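Unit 4 Handout: Collecting Demonstrations with Hand-Held Grippers
Instructor: Paora Maihi
Revised May 2026

Read this before your first collection block. The Skiller course software must already be installed, and you should have finished the Kovalchuk reading on learning from demonstration.

4.1 What counts as an example

An example (we also say "episode") is one attempt at one task by one person, from the starting pose to the ending pose. The learning system gets the camera video, the path of each gripper through space and the opening of the fingers at every moment. It does not get your intentions. If you paused to think, the pause is in the data, and a policy trained on it may learn to pause as well.

Each group turns in 100 episodes for the paper task. A group that turns in 87 good ones and 13 careless ones will usually get a worse policy than a group that turns in the 87 alone, so mark bad episodes as you go and record replacements.

4.2 Handling paper

Paper is harder than blocks or cups. It bends under its own weight, and it never bends the same way twice. Take hold with the tips of the fingers and close only until the sheet stops slipping. Bring the second gripper in slowly.

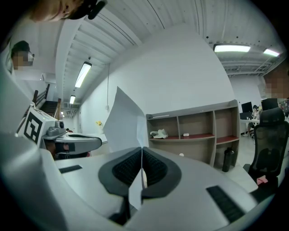 Vary the starting conditions. Move the sheet, turn it, change which hand goes first. If every episode begins with the paper in the same place, the policy will memorize that place. Change one thing at a time and write the change in the log, for example "sheet rotated, right hand first." Groups that skipped the log last July could not explain their results later.

Do not straighten the paper with your bare fingers during an episode. The robot has no bare fingers. If the sheet folds under or drops out of reach, stop, mark the episode as failed and reset.

4.3 Body position and markers

Gripper position is worked out from the square printed markers, so at least one marker on each tool has to face a camera. The most common fault is a rolled wrist that turns the marker toward the floor. The second is crossing the arms, where one tool hides the other. Stand close to the desk, lean from the hips and keep both grippers out ahead of you. Fasten the wrist straps and the harness before you start the recording, then leave them alone.

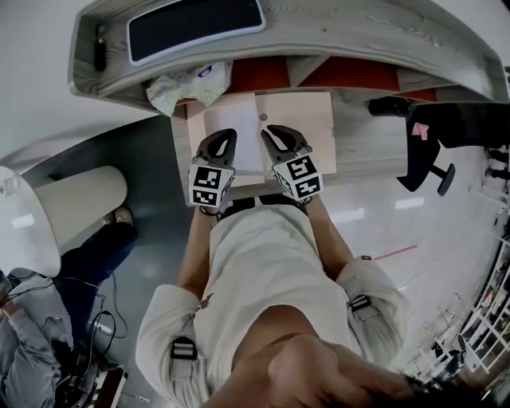 4.4 Procedure for one block

1. Log in to Trelutov and open your group's folder.
2. Open and close each gripper fully for the finger calibration.
3. Record 10 practice episodes and play them back. Delete these.
4. Record 30 episodes, then switch operators.
5. Upload before you leave. The Gretavby server is cleared overnight.

4.5 Questions for your write-up

Which starting positions are missing from your set? Which failures did you mark, and would any of them be useful as examples of recovery? Compare the episode lengths of two operators in your group and say what a policy trained on both might do. One page is enough.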